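Trolport 试管归位图集 说明文件

版本 2
语言：中文（字段名为英文）
内容：桌面上的试管、试管架、管帽、标签，以及把它们收拾整齐的过程
标注格式：Urik

Trolport 收的是一件很小的事：桌上有几支装了彩色液体的试管，旁边有一个试管架，把试管一支一支放回架子上。就这么点事，我们做了很久，越做越觉得有意思！同样一个架子，换一个角度摆，孔的样子就全变了；同样一支试管，立着和躺着，颜色深浅、液面形状、帽子的朝向都是另一副模样。第一版放出去以后收到不少来信，有人拿它做颜色识别，有人拿它练数孔位，还有一位中学实验员把里面的照片打印出来贴在准备室的柜门上，教学生怎么放试管。第二版把这些来信里提到的东西尽量都补上了。

请先把这份说明读完再下载。文件不算大，可是有几个字段的意思和字面不太一样，第一版的时候很多人在这里栽过跟头，责任在我们，写得太省。

里面有什么

全集一共 448 轮整理。一轮指的是从试管散放在桌上开始，到这一轮的摆放要求达到或者主动停下为止。每一轮都留有若干张静态照片，合计 1782 张，其中 1020 张做了逐支标注，也就是每一支看得见的试管都有自己的一条记录，写明帽色、液色、姿态和所在位置。剩下的照片只有整张的简要标签，没有逐支记录，用的时候请看清楚 detail 字段，值为 none 的就是这一类。

为什么不全标？说来惭愧，逐支标注非常慢。一支躺着的试管，要判断它的帽子朝哪边，有没有标签，标签露出来多少，液体是不是沉到了一侧，碰上几支挨在一起的，光是分清谁的圆底压在谁前面就要看好一会儿。我们宁可少标一些，每一条都复看过，也不想把没把握的东西混进去。没标的照片仍然很有用，做浏览、做检索、做自己的标注练习都合适。

照片都是从桌子上方往下看的角度，大部分画面是桌面。桌面颜色偏浅，试管里的颜色在上面显得特别干净，这一点我个人喜欢得不得了，红的黄的紫的排在一起，简直像糖水铺的柜台。

试管

用到的试管都是圆底带帽的那种，管身透明，装好液体以后盖紧，整轮过程里不打开。液体是水加食用色素调的，没有任何真实样品，也没有试剂，请不要拿液体颜色去推什么化学性质，也不要拿它当任何指示剂的参考色卡。

调色的过程值得多说几句，来信问得最多的也是这个。最早我们用的是一套现成的水彩颜料，颜色漂亮，放一晚上就沉底了，上面一截淡，下面一截浓，标注的时候没人说得清这支该算什么颜色。后来换成液体食用色素，沉底的问题没有了，又碰到新的麻烦：红色和橙色一旦调淡，在浅色桌面上几乎分不开。试了许多回，最后定下来的办法是红色往浓里调，橙色里多加一点黄，让两支并排的时候能一眼看出差别。即便如此，个别照片里的红橙还是很接近，我们在 liquid_note 里写了“近邻色”，用的时候请留意。

紫色是另一个故事。深紫装进管子里，光线稍微弱一点就发黑，躺下来又偏棕。所以我们没有设“紫”这一个总类，改成“深紫”“棕紫”“近黑”分开记，标注的人看到什么就写什么，不去回想这支管子当初是怎么调的。这条规矩后来推广到了所有颜色，叫“按所见记”。同一支管子在不同照片里可以有不同的液色记录，这是有意的，请不要当成错误去合并。

黄色那一组最省心，从浅黄到琥珀都清清楚楚。如果你刚开始用这套图，建议先挑黄色多的轮次热热身。

管帽

帽子有奶油色的，也有绿色的，绿色里又有深有浅，从发灰的淡绿到很跳的亮绿都有。采购的时候没想那么多，买来的几包帽子批次不同，颜色对不上，当时还有点懊恼，现在看反倒成了这套图里最好玩的部分！绿帽之间的差别很细，适合拿来考验眼力。

帽色字段 cap_color 用下面这几个词：奶油、淡绿、黄绿、亮绿、绿（不细分）、看不清。只有在帽子露出大半、没有糊的情况下才允许用前面那些细分的词，别的情况一律写“绿（不细分）”或者“看不清”。第一版里有人把反光误认成奶油色，第二版把这些条目全部重看了一遍。

帽色和液色之间没有对应关系。绿帽下面可以是红的，可以是黄的，奶油色的帽子下面常常是深色，那也只是装的时候随手盖的，请千万不要学出“奶油帽等于紫色”这样的规律来。第一版里这种偏差确实偏重，来信里有几位朋友指出来，非常感谢。第二版新补的轮次把帽子重新打乱过，偏差轻了一些，还没有消掉。

标签

一部分试管侧面贴了窄窄的白色标签。标签上有没有字、写的什么，不在标注范围内，我们只记 label 字段：有、无、看不清。管子一转，标签就可能跑到背面去，所以“无”只表示这张照片里没有看到，不代表这支管子没贴。

贴标签的时候请注意（这一条写给想自己照着做一套的朋友），顺着管身竖着贴，不要绕圈。绕圈会挡住液体，插进孔里还容易起皱卡住。贴之前管壁擦干，贴完用指腹从中间往两头赶一遍。我们最开始图快，没有擦，结果过几轮标签角就翘起来了，拔出来的时候整张粘在孔沿上，一地鸡毛。

试管架

架子是塑料的，蓝色，扁扁的一块，上面一排一排的圆孔。空着的孔看得到下面的桌面，这一点对数孔位的人来说很关键：从斜上方看，空孔里会露出一弯桌面颜色，弯的方向能告诉你架子朝哪边斜。

架子在桌上的位置每一轮都会变，有时摆正，有时斜着，有时靠近桌沿。我们在 rack_pose 里记了三种粗略的情况：正、斜、看不全。没有记角度。曾经有一阵想过量角度，量了几十张就放弃了，量出来的数换一个人就对不上，不如不给。

孔位的编号也说一下。编号从照片里离观看者最近的左侧那个孔开始，先往右数完一排，再往远处走。架子斜着的时候“最近的左侧”会有歧义，Urik 格式里允许把 slot 写成空值，另外用 slot_rel 写相对关系，比如“前排靠右”“后排”。请优先使用 slot_rel，它覆盖得更全，也更不容易出错。

怎么收拾试管

很多人问我们一轮到底是按什么顺序来的。规则写在每一轮的 rule 字段里，常见的有下面几类。

随意归位：能放进孔里、立稳了就算，不管哪个孔。
按色归位：同色系的挨在一起。黄色系和绿帽容易混，按的是液色，不看帽色。
隔孔归位：相邻两支之间至少空一个孔。这种轮次拍出来特别舒展，架子上疏疏朗朗的，推荐大家看看。
先躺后立：先处理躺在桌上的，已经立着但位置不对的后挪。

规则之外也有一些大家都遵守的手上习惯，写在这里供参考。躺着的试管从靠近帽子的一头抬起来，圆底朝下，对准孔以后再往下送，不要在孔沿上蹭着找位置。圆底碰到孔边会往旁边滑，越着急越滑。放下去以后轻轻碰一下帽子，确认没有歪着卡在孔里。浅色桌面上滚动的试管不容易看清边缘，所以两支躺着的不要并得太紧，留出一点距离，帽子朝向错开更好，滚起来也不会撞到一处。

收拾到一半的样子，是这套图里最多也最耐看的。蓝架子里立着四支，深紫、琥珀黄、红橙、红，各带各的帽子；架子前面还躺着两支，左边一支黄色液体，侧面有条白标签，小绿帽朝着架子，右边一支深棕紫，盖着奶油色的帽，斜斜地躺着。两支紫调的管子一立一躺，颜色记出来正好一个“深紫”一个“棕紫”，讲“按所见记”的时候我最爱拿这一张出来用。
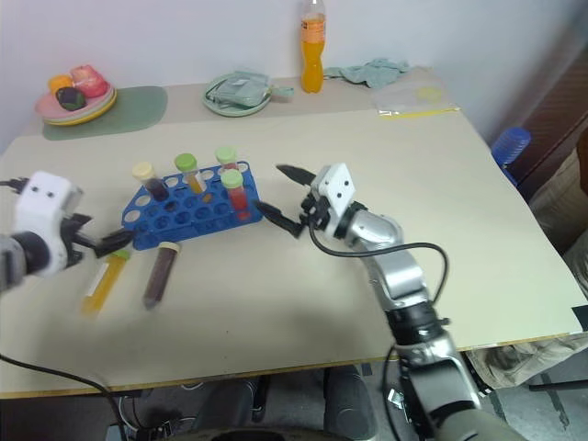
逐支标注的字段

每支看得见的试管一条记录，字段如下。

tube_id：本张照片内的编号，从左往右排。编号不跨照片，同一支管子在下一张里可能是另一个号。第一版最多的误会就出在这里，请务必注意。

state：立、躺、斜、悬。立指的是在架子上立着；躺指的是在桌面上；斜指的是一头靠着架子或别的东西；悬指的是离开了桌面也没有进孔。拿不准就写“不定”。

cap_color：见上面管帽一节。

liquid_color：见上面试管一节，按所见记。

liquid_note：自由文字，多半是空的。写了东西的条目通常是难例，喜欢挑战的朋友可以专门把这些挑出来，很过瘾。

label：有、无、看不清。

cap_dir：只对躺着的试管填写。朝架、背架、横、看不清。斜着躺的按帽子那一头大致的朝向来写。

blur：是、否。试管本身糊了才写“是”，别处糊了不算。

slot 与 slot_rel：见上面试管架一节。

occluded：被挡住的程度，写无、少、多。被架子的孔壁挡住的那一截不算遮挡，否则所有立着的试管都要写“少”，字段就没有意义了。

整张照片另有一组字段：rule、rack_pose、detail、round、order。round 是轮次编号，order 是这张照片在本轮中的先后。order 只保证先后，不代表等间隔，有的轮次前面拍得密，后面稀。

写一条给大家看看长什么样，字段之间用分号隔开：

tube_id=5；state=躺；cap_color=绿（不细分）；liquid_color=黄；liquid_note=空；label=有；cap_dir=朝架；blur=是；slot=空；slot_rel=空；occluded=无

读文件的时候，“空”请当作缺值处理，不要当成字符串参与统计。有一位来信的朋友统计出来最常见的孔位叫“空”，我们笑了半天，然后老老实实把这一句加进了说明里。

文件夹怎么放的

解压以后最外层有三个文件夹。photos 放照片，按轮次分小文件夹；records 放 Urik 格式的标注，一轮一个文件；extra 放杂项，包括色名对照表、字段变更表和一份可以打印的桌面摆放示意。

records 里的文件用 UTF-8 编码。用表格软件直接打开时中文可能变成乱码，请用导入的方式打开，编码选 UTF-8。只想粗略看一眼的话，任何文本编辑器都行。

照片文件名里不带颜色、不带规则，只有轮次和先后。我们有意这样做，怕的是文件名把答案先说出来了。想按颜色找照片，请在 records 里查，再按轮次回去找图。

下载放在 Maluleke 镜像，和第一版同一个目录，旧版没有删，想比对的朋友可以两个都拿下来。网络不好的时候可以只取 records 和 extra，体积很小，先把标注翻一翻再决定要哪些轮次。

Stistier 小集

从全集里单独挑出来的一小份，叫 Stistier，收的全是颜色难分的轮次：红和橙挨着的，棕紫和近黑挨着的，淡绿帽和黄绿帽同时出现的。这份小集的每一条标注都由两个人分开看过，意见不一致的保留两种说法，写在 second_view 字段里，没有强行统一。

我特别想推荐这份小集给教美术或者教色彩的老师。有来信说，把几张照片放出来，让学生自己给液体起名字，再和标注对一对，课堂上吵得非常热闹。有人坚持那叫“山楂汁色”，有人说是“晚霞色”，我们的色名对照表相比之下显得十分乏味。色名对照表欢迎大家补充俗名，补充的俗名放在 extra 里，不会影响正式字段。

小集不适合单独拿来做整体统计，里面难例太多，比例跟全集完全不同。

标注是怎么做的

先由一个人把整轮照片从头翻到尾，不写任何东西，只看。这一步看着浪费时间，省掉以后错误会多很多，尤其是 state 里的“斜”和“悬”，只看单张很容易写反。翻完以后回到第一张，逐支写。写完放至少一夜，换一个人复看，复看的人只改有把握的地方，没把握的写进备注，再一起商量。

有一处看起来和“按所见记”矛盾，需要解释一下：颜色、帽子、标签这三类，只许看当前这一张；姿态和先后，允许参考同一轮的前后照片。两边的规矩不同，写标注的时候大家桌角都贴着一张小条子提醒自己。

复看时改动最多的字段是 cap_dir，其次是 occluded。改动最少的是 state 里的“立”，插进孔里的试管几乎不会看错。液色的改动集中在红橙和紫黑两头，中间那些黄啊琥珀啊基本没人有意见。

已知的问题

红橙近邻色的标注不完全一致。已经尽力了，Stistier 小集里保留了分歧，全集里的这部分请当作带一点噪声来用。

绿帽的细分在暗处不可靠。早上和傍晚拍的轮次里，黄绿常常看成淡绿。没有单独标出时段，只能从整体亮度上判断。

空孔没有逐个标注。想数空孔的话，需要自己来。有朋友已经在做这件事，做完了如果愿意分享，我们会很高兴地放进 extra。

试管的液面高度没有记录。各支装得多少不一，并没有特意统一，请不要用它推体积。

躺着的试管数量偏少。很多轮次一开始散放的就不多，很快都立起来了，后段的照片里往往只剩架子上的。做训练的时候可以按 state 重新抽样。

少数照片里试管发糊，blur 字段已经标出。没有删掉，糊的试管也是桌上的一支，删掉以后那一张就少了一条，先后关系也会断。

有几轮的 rule 写的是“隔孔归位”，实际放的时候有相邻的。规则是事先定的，照片是什么样就是什么样，rule 不作为结果正确与否的依据。

适合用来做什么

认颜色、认姿态、数试管、判断相对位置，这些都合适。做中文描述的练习也很好，一张照片里东西不多，可说的却不少，谁在谁前面，帽子什么颜色，哪支躺着哪支立着，写几句就能看出功夫。做排序题也有意思，把同一轮的照片打乱，猜先后，我们自己玩过好多次，有时候还真会猜错。

教学方面，可以用来给刚进实验室的学生讲桌面整理的基本习惯：管子盖好，标签朝外，不用的插回架子上，架子离桌沿远一点。不过请记得里面装的是色素水，真正的样品和试剂有各自的安全规程，照片替代不了。

不适合的用途也写明白。不要用来判断液体成分，不要用来做容量估计，不要把这里的颜色当作标准色。照片没有做过严格的颜色校正。

自己照着摆一套

很多朋友想在家里或者教室里照着摆，材料很简单：带帽的圆底试管几支，试管架一个，食用色素一套，清水，滴管，纸巾。桌面选浅色的，铺一张素色的纸也可以，花桌布千万别用，液体颜色一下子就乱了。

先在杯子里把颜色调好再往试管里灌。直接在试管里滴色素很难控制，一滴下去，浅黄就成了琥珀，想往回调只能倒掉。灌到大半即可，留一点空，帽子盖紧，倒过来等一会儿看看渗不渗。渗的换帽子，别指望拧一拧就好。

光从侧上方来最好看，正上方的光会在管身上拉出一条白亮的反光，刚好盖在液体中间。窗边放一张白纸挡一挡，效果立刻就好了。桌上可以先只摆三四支，熟了再加。颜色也不必一次凑齐，先有红、黄、紫就已经很丰富了。

摆好以后试着从几个不同的方向看同一个架子，你会发现后排那支的帽子总是最难看清的。架子稍微斜一点，后面的管子就露出来了，这也是我们后来越摆越斜的原因。

收的时候，色素水倒进水池，管子用清水冲两遍，圆底朝上晾。紫色最容易挂壁，泡一会儿再冲。架子的孔里如果有残留的颜色，用棉签蘸水转一圈。浅色帽子沾了色素要马上擦，过夜就擦不掉了，我们那几只奶油色的帽子里就有一只永远带着一点淡淡的粉，也舍不得扔。

和第一版相比改了什么

新增了打乱管帽的轮次。
液色里的“紫”拆开，不再作为总类使用。
cap_dir 增加“横”这个取值，之前横着的都被写成“看不清”，很可惜。
slot_rel 是新字段，旧记录已经补齐，补不出来的写空。
blur 从整张移到逐支。旧版整张的 blur 已取消，依赖这个字段的脚本需要改一下。
色名对照表重排，增加俗名一栏。
修掉了一批重复的 tube_id。

从旧版升级的朋友请直接整体替换 records 文件夹，不要新旧混放。混放时同一轮会读到两份，数目对不上，查起来很头疼。字段变更表里逐条写了旧值和新值怎么对应，照着改脚本半个小时足够。

来信常问的几件事

有人问能不能把照片裁开，一支试管一张。可以的，裁开以后请保留 round 和 order，不然回头找不到原来是哪一张。裁的时候建议上下多留一些，帽子和圆底都要完整，只剩中间一截就分不出立和躺了。

有人问架子为什么一直是蓝的。手头就是这一种，用惯了。蓝色和红黄两组液体放在一起反差很好，缺点是我们没有调蓝色的液体，放进蓝架子里不容易看清，试过一次就算了。下一版想找一个白色或者透明的架子，顺便把蓝色和绿色液体补上，想想就很期待！

有人问不带帽的试管会不会收。暂时不会，不带帽的躺不下来，一躺就洒，那就只剩立着一种姿态了。

还有人问标注里为什么没有“好看”这一项。认真讨论过，每个人打的分都不一样，最后没有加。大家私下各有一个收藏夹，我的那个里面黄色和深紫最多。

引用与许可

可以自由用于学习、教学和研究，改动后再发布请注明来自 Trolport 第二版，并写清改了哪些字段。引用时写“Trolport 试管归位图集，版本 2”即可，用到小集的请加上 Stistier 的名字。

发现标注错误，请把轮次编号、照片先后和 tube_id 一起发来，附上你认为正确的值和一句理由。来信尽量一事一封，方便我们挨个核对。颜色上的不同意见也非常欢迎，哪怕最后保留原值，也会记进备注里。下一批更正预计十月放出，届时只更新 records，照片不动。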